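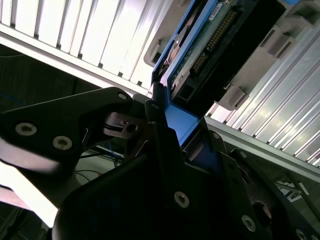

Mbali Rampersad

August 2019

Drive day! I have been looking forward to this since February, when the old server first came to live on the bench in the back room and I promised myself I would get into it "next weekend." Well, six months of next weekends later, I finally got going.

I do love the blue caddies. Everything else in that chassis is gray or silver, and then you have this bright, cheerful blue, like somebody in the design office got to pick one color and really went for it. With a caddy partway out you get the green of the circuit board too, and that tidy little row of gold pins. I could look at gold pins all day. My sister says this is why I don't get invited to things.

Started with the backups, because I learned that lesson with the Koltitz box and I am not learning it twice. The copy took all of the morning and a good piece of lunch. 752 gigabytes in the end, which surprised me, as I would have sworn there was half that. Most of it is Dad's scanned slides. I opened a few while I waited (fatal) and lost an hour to the lake pictures, the ones with the orange tent and my aunt in those enormous sunglasses. Wrote down the names I could remember so I can label the folders later. Must ask Mom about the man with the canoe.

Then the fun part. Lid off, power cord out and left where I could see it, wrist strap on. I had forgotten how much metal there is in there, all those ribs and slats and long shiny rails that throw the light back at you. I had the bench lamp turned up far too bright and kept moving it, then moving it back.

The drive bay housing is plastic, light gray, with chunky latching tabs molded into it, each with a little slot. Very satisfying things, tabs. The manual from Zorkholm spends 5 pages on removing a caddy and I think you could do it in one. Squeeze, ease it along, keep it straight, stop if it fights you. The last bit is the only bit that matters. I was too eager with the second one and got it slightly crooked, and had to push it back and breathe and start over. It came out sweet as anything after that.

Things I want to remember for next time:

Write the slot number on the tape BEFORE the caddy comes out. I did this for all of them except one, and of course I then stood there holding it and wondering.

The small screws go in the jam jar lid, the longer ones in the saucer. Do not use the saucer for crackers.

Dust first, drives second. I did it the other way and had to cover everything with a dish towel while I brushed out the fan.

The two old Redano drives are coming out for good. They are 200 gigs apiece, so 400 between them, and they have been clicking to themselves since before Christmas. I felt a bit sentimental about it. They did the whole of the choir archive and never lost a note. I wrapped them in a sheet of newspaper and put them in the drawer with the spare cables, where I suppose they will stay until I move house.

New ones are in their caddies now, four screws each, snug but not tight. I tried the first in its slot just to hear the click. Then I took it out and did it again. It is such a good click! There's a tiny moment of resistance when the connector meets and then it just goes home, and you feel it in your fingers before you hear it.

I have not powered it up yet. It was past nine, I had not eaten anything but those crackers, and I know what I'm like when I'm tired, I skip steps and then blame the cable. So the lid is resting on top with the screws still in their dish, and the notebook is open at the page for tomorrow: check the fan lead, turn it on, see if everything shows up, start copying the slides back first. After that the choir recordings. After that maybe a proper look at the Lumbantobing card I bought at the swap meet, which may or may not fit and which I had no business buying.

Oh, and the label maker is out of tape again. Black on white, the narrow one. Put it on the list with milk and lamp oil.

Fingers smell of metal. Very happy.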